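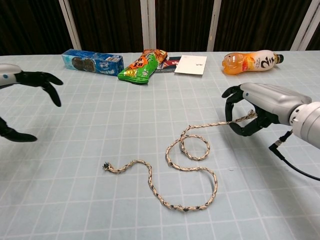 Let the Knot Team Keep Its Table

Every December the high school robotics program at Plimham decides which projects get bench time in the spring. This year the argument is over the rope group, and I think the people who want to drop it are wrong.

For readers who don't have a kid in the program, the dispute is simple. Most of the students build machines for the regional competition in Nakton. Those machines are driven by the students, they carry things across a field, and they are scored in a match that a parent can follow from the bleachers. A smaller group has spent the fall trying to get a two-handed robot to tie an overhand knot in a piece of braided rope. There is no match for that. There is no trophy for it either, and by the end of the fall term the robot could finish the knot in 9 out of 40 recorded tries.

Those numbers have been passed around as if they settled the matter. I don't think they do.

Start with what the task asks for. A box keeps its shape when you pick it up. A rope doesn't. Take hold of one end and the rest moves in ways that depend on how it was lying, how stiff the braid is and how much it drags on the cloth. The students can lay it out with a small loop in the middle and a wide bend toward the front of the table, and the next layout will be different no matter how careful they are. Whatever they write has to work from the rope as it lies, and a fixed list of positions is no use after the first try.

Then there are the two hands. One has to hold the end while the other goes after the loop, and neither can pull too early. People do this without thinking about it, which makes it hard to explain. I sat in on an afternoon when four students spent most of an hour tying knots by hand, slowly, trying to agree on the moment when the left hand should let go. They disagreed, tied it again, and wrote down what they saw. I have judged science fairs for a long time and I have not often seen students look that closely at anything.

The case against them deserves a fair hearing. Bench time is short. The competition team has to share a room with the rope group, and a table that is set up for one job can't be used for another. The competition team also brings in most of the sponsors. A local firm, Holanda, gave $300 toward parts this year and reasonably wants to see its name on a machine that people watch. And some parents have told me that their children joined to build things, and that sitting at a table with a piece of rope for a whole term would have sent them home.

I accept all of that. I would not ask a single student to switch. But the program says in its own handbook that it exists to teach engineering, and a good part of engineering is working on something that mostly fails. The competition team sees failure too, but there it comes with a clock and a crowd, and the usual answer is a quick fix with whatever is in the toolbox. The rope group has time to ask what went wrong. Their log has a line for every try, and the lines are specific. "Grip too near the tip, end frayed more, slipped on pull." "Loop closed before left hand was there." Anybody picking up the project next year could start from that log, and I can't say the same for most of what gets built in the other half of the room.

There is also the question of who is in the group. It has 13 students, and several of them had never come to a meeting before the rope project started. Some like the programming. A couple came because they already knew knots, from sailing or from climbing, and that turned out to matter more than anyone had planned. The competition team is a good team, but it has its roles filled by the end of the first month, and a student who shows up late tends to hold a clipboard. Cut the rope table and I expect some of these students to leave the program with it.

I have heard it suggested that the group should at least move to something more useful, such as sorting packages. Plalmont, the next district over, does a sorting project and it makes a good demonstration. But cables, bandages, shoelaces and garden hoses all have to be handled by somebody, and soft things of that kind give machines a lot of trouble. If the test is usefulness, rope passes it.

What I would change is the way the work gets reported. The group shows one number at the end of the term, finished knots, and that number hides most of what they did. They should report the stages separately: end picked up, loop opened, end passed through, knot pulled tight. A parent could then see where the trouble is - it is nearly all in passing the end through - and could see from one month to the next whether it is getting better. That costs nothing and would take some of the heat out of the spring meeting.

I would also put the group on the program for the open house, with the robot running. It is slow to watch. Some visitors will walk off before the second hand moves. Others will stay, and a few will want to try the knot themselves with one hand behind their back, which the students already offer to anyone who says it looks easy.

The program should give the rope group its table through the end of the school year, on the same hours it has now, and look at the log again in June.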